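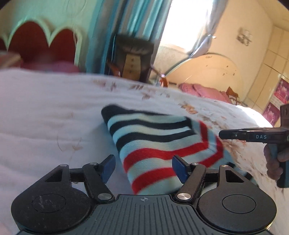 Triin Dzene asked us whether knitted socks need to be matched before they go in the wash or only afterward, and her question comes up often enough that we put it first. Afterward is fine. Matching before the wash only helps if you pin or clip the pairs, and most people stop doing that within a month. Wash them as they come and sort them on a flat surface when they are dry.

This page covers socks and bedding at the Fesanwood laundry rooms. It was last updated 26 Jul 2018. Questions about payment cards and machine bookings are on a separate page.

SORTING AND FOLDING

Where is the best place to sort socks?

A made bed works well. It is large, it is at a comfortable height, and a white or pale sheet shows up dark toes and colored stripes. Patterned covers with a lot of color make it harder to see what you have. If you sort in the laundry room, please use the long table by the door and leave the tops of the dryers clear.

Should I roll socks or fold them?

Fold them if they are knitted. Lay one sock on top of the other with the toes together, smooth them flat, and fold in thirds toward the cuff. Turning one cuff down over the whole pair stretches the ribbing on that sock, and after a while the two no longer fit the same. Thin cotton socks can be rolled without much harm.

How do I match striped socks that look almost the same?

Start at the toe. Look at the color of the toe first, then the stripe nearest to it, then work up. Wide stripes fool people because they look alike at a glance, while the narrow ones near the toe tend to differ from pair to pair. Hand-knitted pairs may be a row or two off from each other. Yiğit Başaran, who knits for the winter sale, says to match those by stripe order and ignore stripe width.

What do I do with single socks?

Keep them in one bag for two wash cycles. If the partner has not appeared by then, check inside fitted sheets and duvet covers, and check the sleeves of anything heavy that went in the same load. After that they can go in the singles box under the notice board. The box is emptied every March. What is left goes to textile recycling.

Can I put the socks away if they feel slightly cool?

Wait. Cool fabric is often still damp, especially at the heel and toe where the knit is thicker. Spread them out for another hour.

WASHING

What temperature should I use for knitted socks?

Go by the label. If there is no label, use cold water and the gentle cycle. Wool and wool blends should be washed on the wool setting with a detergent made for wool. Do not use fabric softener on either.

Will red stripes run?

They can, mostly in the first few washes. Wash new socks with red or black in them on their own or with dark clothes, in cold water. To test a pair, wet one stripe, press it with a white cloth and look for color on the cloth. If color comes off, keep them away from light sheets for now.

My sheet has a pink mark from a sock. Can it be saved?

Usually, if it has not been through the dryer. Soak the sheet in cool water with an oxygen-based whitener, following the amount on the package, and wash it again. Repeat if the mark is lighter but still there. Printed sheets, such as white ones with flowers, should be tested on a corner first. Do not use chlorine bleach on a print.

Should socks be turned inside out?

Yes, for washing. Most of the dirt is on the inside and the outside pills less. Turn them back when you sort.

Do I need a mesh bag?

It is a good idea for small sizes and for anything hand-knitted. Fill the bag about halfway so the water can get through. Bags are sold at the front desk.

DRYING

Can knitted socks go in the dryer?

Cotton and acrylic ones can, on low. Wool should be dried flat or hung over a rail. If you hang socks on a line, clip them at the toe. Clipping at the cuff leaves a mark and loosens the elastic.

How long do they take on the racks?

Overnight for most pairs, longer for thick wool. The racks in the Plulirville building are closer to the heater and are faster, but they fill up early in the evening.

Can I dry socks on the radiators?

No. This applies in all buildings.

LOST ITEMS

I left socks in a machine. Where are they?

Anything found in a drum is put on the shelf above the sink. Items stay there for 20 days and are then moved to the singles box or, for pairs, to the donation shelf. Umut Saraç looks after the shelf and can be reached through the front desk.

Can I take a pair from the donation shelf?

Yes. You do not need to ask or leave anything in return.

I took the wrong pair home. What now?

Wash them and put them back on the shelf above the sink with a note saying when you took them. If yours are missing too, add your unit number so the other person can reach you.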